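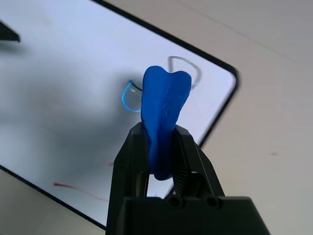

How do you stop a home-built robot arm from squashing soft things?

Limit the current to the gripper motor, put a grippy pad on the fingers so they don't need to squeeze hard, and close the last bit slowly.

Posted in August by Malachy Conneely
697 shares | 31 comments

That's the whole method, and if you're in a hurry you can go and do it now. The rest of this page is for people who, like me, will read a sensible answer and then do something else first.

I built my arm on the end bench at the Adstead shared workshop, where the heating is theoretical and the good side cutters are always in someone else's drawer. It picked up wooden blocks within a week. Blocks are very forgiving. You can grab a block with the force of a car crusher and it will sit there looking like a block. Modelling clay keeps a record of everything you did to it, so it makes a much better teacher.

What you need

- a working arm with a two-finger gripper
- a gripper motor that lets you set a current or torque limit (mine is a Ferrand, bought second-hand in Pedcombe)
- thin textured rubber sheet
- contact adhesive
- 80 grit sandpaper
- modelling clay
- a small whiteboard and some pens
- tea

Step 1. Pad the fingers

Bare printed plastic is slippery, and the usual cure is to squeeze harder. Resist this. Rough up the inner face of each finger with the 80 grit, wipe off the dust and glue on a piece of rubber with the ridges running diagonally. I tried them straight across first and the clay slid sideways out of the gripper, quite gracefully, on to the floor.

Let the glue dry overnight. I gave it the length of a sandwich and spent the afternoon peeling pads off clay.

Step 2. Set the current limit

Start far too low. The fingers should touch the clay and give up. Raise the limit one small step at a time until the gripper can hold the piece off the table, then add one more step for luck and stop there. Write the number down somewhere that isn't your hand.

If your motor has no limit setting you can fake one by commanding a closing position only just narrower than the object. It works, provided every object is the same width, so it will work until lunch.

Step 3. Slow down at the end

Split the closing move into 2 parts. Let the fingers come in at normal speed until they're nearly touching, then creep. On my arm most of the damage came from the fingers arriving too fast, and I had spent an evening blaming the limit for it.

Check that both fingers arrive together. If one gets there first it shoves the piece over before the other turns up, and you end up holding it at an angle.

Step 4. Choose where to grip

Make a few clay shapes with a thick end and a narrower stem. Grip the stem. The fat end then sits proud of the fingers where you can see what's happening to it, and it can't slip down between them. Round balls are harder than they look and I'd leave them for a day when you feel confident.

Keep the clay cool. Warm clay from your pocket behaves like butter, and the number you so carefully wrote down will be wrong.

Step 5. Draw your targets

Lay the whiteboard flat on the table and draw outlines on it for the arm to work to. A whiteboard is handy here as you can rub out a target that turns out to be beyond the arm's reach and redraw it nearer, and then tell people it was always there. Use different colours for different outlines or you will lose track of which one you meant.

Fix the board down with tape before you record any positions. I didn't, then leaned on it, and had a very precise robot putting things in the wrong place.

Step 6. Pick up, hold, put down

Run the full move and look at the clay afterwards. Light marks from the pads are fine. A waist is not fine. If you see one, drop the limit a step and try again. If the piece slips, look at the pads for dust before you touch the limit, and check the finger screws as well. Mine work loose and the fingers start to splay.

Smooth the clay with your thumb between runs, or you'll be admiring old dents.

Once clay survives, move on to marshmallows, then a ripe tomato. Put something under the tomato.

Related
- Why my arm droops when it's tired
- Cable ties: how many is too many?
- Setting up an Arkonik controller without swearing
- Printing gripper fingers that don't snap
- What the Adstead workshop bandsaw is for, and what it isn't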